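The Small Box Question

Dec 22, 2024

Regular readers will remember that in our last issue I promised to stop writing about storage. I lasted one issue.

My defense is that Teresa Czerwiński cleared out the supply drawer on the third floor and asked what people wanted to do with the contents. The contents were earring backs, two kinds of pushpin, a key to something, and a great many of those brass paper fasteners we all used in fourth grade. Lucyna Witkowska proposed throwing it all away. This was voted down, mostly by people who had never opened the drawer.

So we are trying divided boxes. See-through plastic, a few compartments, and you can tell what you own without tipping it onto your desk.

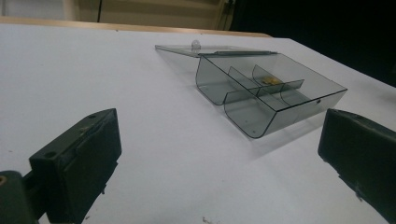
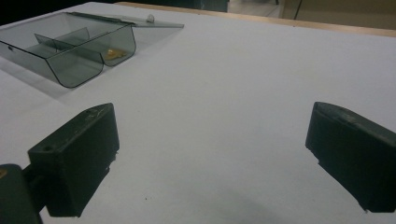 I have opinions, having lived with one since early December. Dividers are only as good as the person filling them. My first layout had a compartment for "brass," one for "not brass," and one for things I was still thinking about, and by the end of the week the third had annexed the other two. Violeta Fuentealba keeps beads in hers, sorted by size, and will not let me near it.

Tinted plastic hides dust, which I count as a feature. It also makes black beads hard to find, which Violeta does not. If you are choosing between smoky and clear, think about what goes in it before you think about how it will look on the shelf. Rounded corners are kinder than square ones when you are chasing a single pin with a fingertip.

Labels are a separate fight. Elsa Torvik wants them on the lid. I say the lid is the first thing to end up facing the wrong way — put them on the front, keep them short, and do not write "misc." We have a drawer for that already.

Anyone who wants a share of the paper fasteners should see Teresa before the holidays. She has 438 of them and would like to have 20.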